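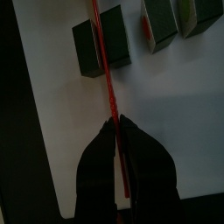 Red rod, slender pattern

Home Products Classroom Storage Spare Parts Contact

Ultik Materials Cabinet, Model 339

The Ultik Materials Cabinet is supplied to primary schools and teaching centers that keep rods, blocks and other small learning materials in shared rooms. It is manufactured by Engebretsen at the Skuncombe works and replaces the earlier Worach cabinet, which was withdrawn in September. Worach shelves fit the new model. Worach doors do not.

The cabinet is 1000 mm wide and 2000 mm high, with 2 lockable doors. Shelves are adjustable without tools and may be fitted level or with a slight forward slope. A raised lip at the front edge keeps round items in place when the doors are opened. Long items should be stored flat on the lower shelves.

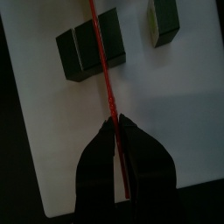 Dark green blocks on a white surface

Each cabinet is delivered assembled and must be fixed to a wall before use. Wall fixings are not included - the correct type depends on the building, and advice should be obtained from the person responsible for the premises. Surfaces may be cleaned with a damp cloth and mild soap. Solvents and abrasive pads will damage the finish and are not covered by the warranty.

Replacement keys are issued on written request from the school, quoting the number stamped on the lock. Learning materials are not supplied with the cabinet.

Page revised 15 Jan 2026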